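The Dekley Boxes

Marina Liapis had been given until Wednesday to sort the Dekley boxes.

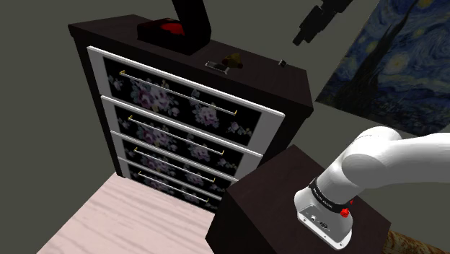

They held exhibition cards, price lists and letters from a small gallery in Juldale that had closed before she was born. The library had paid 2,000 pounds for the lot. Robel Dinsa, who signed the form, had wanted it for the posters.

She worked in the basement with the heater on. Most of the cards were dull. Card 213 was blank except for a name, Adanech Woldegiorgis, and a time, four in the afternoon.

"Was she an artist?" Marina asked.

Robel looked in the index. "She isn't in here."

There were 2 letters under that name in the last box. In the first she asked for her drawings back. In the second, sent in January, she said the gallery could keep them if it put her name on the wall for one afternoon.

Marina read it again and went upstairs to ask where the drawings were.

"What drawings?" said Robel.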